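I have decided to become a person who makes soup from scratch. It is October, I own a pot, what could go wrong. Thread.

The recipe is Noémie Bergeron's squash and white bean soup, from the newsletter everyone at work forwards to everyone else at work. She says it takes 30 minutes. Noémie Bergeron has clearly never met my knife.

Step one is "peel the squash." Two words. I've had leases that were easier to get out of.

32 minutes in and I would like it noted that the squash is peeled. So is part of my thumb. The soup, per the newsletter, has been ready for two minutes.

She wants the onions "soft but not colored." Mine are colored. They went through several colors while I was looking for the bay leaves.

I don't have bay leaves. I have a jar labeled bay leaves, and it has cloves in it. I did that. I remember thinking I'd remember.

The recipe has 3,000 comments. I read a lot of them while the beans simmered. The top one says "Delicious! I left out the squash and the beans and used chicken."

Another wants to know if it freezes. Forty replies, all different, two of them about somebody's divorce.

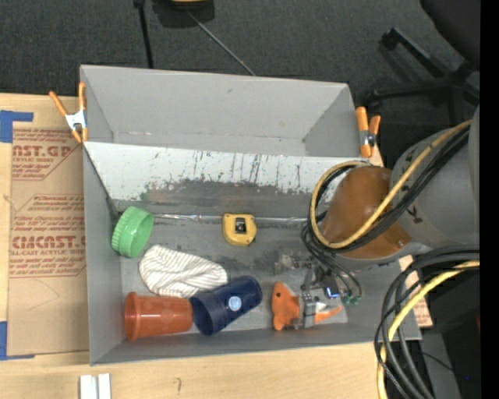 Green lid, far left.

Back to the stove. You're supposed to blend half and leave half chunky. I blended half, then couldn't tell which half, so I blended that too.

Tasted it. It tastes like warm. Added salt. Now it tastes like warm and salt. Added lemon, and okay, hang on.

Okay, the lemon did something. That's soup. I'd pay for that, maybe not restaurant money, but museum cafe money.

Toasted some stale bread in too much butter and put it on top. Best part of the meal, took four minutes, no peeling.

It says serves six. I live alone, so it serves me, six times, with less enthusiasm each day.

Next week she's doing dumplings. I've muted the newsletter.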